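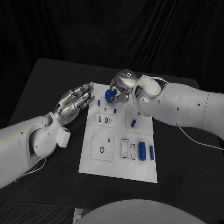 Trandero task board on the Mendoza bench, right hand holding one of the blue pieces.

Trandero Task Board, long-term review
By Rigoberto Usuga
Jul 4, 2019

Trandero sells this board as a manipulation benchmark. We bought it as a maintenance tool for the two-arm Umau at our Mendoza site, and it is reviewed on those terms. The question was whether a set of pegs and blocks could tell us, before a work session, that an arm or hand had drifted out of adjustment. It can, with some preparation the manual leaves out.

Price paid: $400, board and pieces, shipping extra. Time in service: nine weeks. Controller: Tronen, with the stock calibration package.

What you get

A flat white board with raised white plates on it, and a set of blue pieces to go in the plates or onto outlines marked on the board. The pieces are pegs and cylinders of different thicknesses, along with some that are not round. There is a sheet with nominal positions for every hole and outline, and a file with the same data for the controller. The file loaded without edits. The sheet and the file disagree on which corner is the origin. The file is correct.

No clamps are included. No spare pieces either, and Trandero sells replacements only as a full set.

Setting up the bench

The table is dark gray and matte, with a black curtain behind it. White board, dark table and dark curtain suit the head camera well. Board edges are found on the first pass nearly every time. We tried the board earlier on a pale laminate table in the next room and had to enter the corners by hand.

Placement matters more than the manual suggests. It says to put the board "within comfortable reach of both arms." On the Umau that leaves a lot of choices, and most of them are bad. If the board sits too close to the body, the elbows fold up and the wrist approaches at an angle the hand cannot correct for. Too far away and the shoulders work near their limits, where the position error is worst, so you end up measuring the shoulder and blaming the hand. Dulce Aguirre, who looks after the arms here, settled on a spot centered on the body and marked it on the table. We have not moved it.

Order of work for first setup, which took us 65 minutes:

1. Home both arms with the table clear.
2. Run the camera calibration. Do not skip this even if it was run recently.
3. Place the board on its marks and fix it down. We use thin double-sided tape.
4. Touch off the board corners with the left index fingertip, then with the right.
5. Compare the two sets of corner readings. If they differ by more than the tolerance in the Tronen package, stop and correct the arm offsets before using any pieces.
6. Load the board file and run the empty-hand path over every plate.
7. Add the pieces.

Step 5 is missing from the Trandero manual and is the most useful of the lot. Both arms should agree on where the same corner is. When they don't, the fault is nearly always in one wrist, and you can find out which by repeating the touch-off with the wrist turned over.

Cables

This is general Umau advice, but the board is what made us deal with it. Each arm has cables running off it toward the table. At the positions needed for the plates nearest the body, a cable with too much slack will lie on the board and push light pieces over. With too little slack it pulls on the forearm at full extension and shows up as a small, repeatable placing error. We lost most of a morning to the second case. Route the cable outside the elbow, extend the arm fully, and set the slack there. Then check it folded.
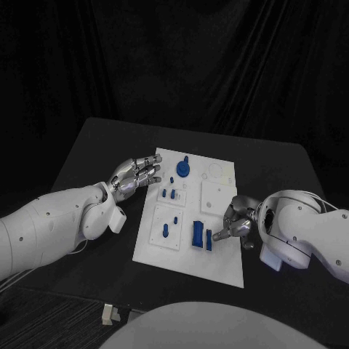 Fault finding is where the board earns its price. The routine we use gives each hand a mix of round and flat pieces, because the two kinds fail differently. A round peg released a little off center will often slide into its hole anyway, and it hides a rotation error completely. A block does not forgive rotation. We stand the rectangular block and the thin bar next to each other in the lower middle of the board, beside the right hand, and have that hand work on them with the fingers curled down. If the wrist zero is off, a fingertip clips the thin bar on the way to the block. The bar has very little footprint and goes over at a touch, so the result is easy to read from across the room. For the left side we use the pegs on the square plates and the round knob at the top of the board, where the hand has to come in over its neighbor, the small peg, without knocking it.

Results over the test period

The board caught a loose coupling in the right wrist in May. The controller reported no fault at the time. The right hand had started setting cylinders down with a slight lean, and the touch-off on the corners was still within tolerance. Turning the wrist over and repeating the touch-off put it outside. Dulce retightened the coupling, re-zeroed the joint, and the lean went away. She now re-zeros both wrists every 60 operating hours. That interval is ours. The Umau service sheet gives none.

It also gave us one false alarm. A peg would not seat in one of the upper plates with either hand, and we spent time on the camera before finding a burr inside the hole. A few strokes with a round file fixed it. Check every piece in every hole by hand before you trust the board. Ours all fit now, though one peg is noticeably tighter than the rest and we have taken it out of the automatic routine.

What it did not catch was a weak finger on the left hand. The pieces are light, and a hand with one tired finger can still pick them up with the others. If you need to know about grip force, use a load cell. We test finger force separately.

Lighting and vision

Blue on white is a good choice and the camera separates the pieces from the board reliably. White on white is the weak point. The plates are the same color as the board, and their raised edges show only if the light comes from the side. Under flat overhead light the Tronen edge finder lost the plate outlines often enough that we gave up on it and took plate positions from the file. Arm shadow is a smaller problem, but it exists. With an arm held over a plate, the hole under it is harder to find, so look first and reach second.

Faint markings on the board are too pale for our camera at working distance. The dark outlines are fine.

Care

Wipe the board with a dry cloth. Alcohol took some of the print off one corner of ours. Wipe the fingertips as well, since any residue from the tape makes small pegs stick to the finger on release, and the symptom looks exactly like a late-opening hand. Store the pieces in something with a lid. We do a quick floor check at the end of each session.

The tape needs replacing when the board starts to creep. You will see it as a drift common to both arms, in the same direction. If only one arm drifts, leave the tape alone and look at the arm.

Against

No clamping method.
Origin error on the printed sheet.
Plates hard to see in flat light.
Replacement pieces only as a full set.
Nothing heavy enough to load the fingers.

For

Board file works as supplied on Tronen.
Good mix of shapes for separating position errors from rotation errors.
Large enough to need both arms.

Who should buy it

Anyone running a two-arm machine with fingered hands who has no quick check between homing and real work. For a single arm with a parallel gripper it is more board than you need, and a machined pin plate would be more accurate. We have asked Trandero about a clamp kit and a corrected sheet. They have confirmed the sheet. No answer yet on the clamps.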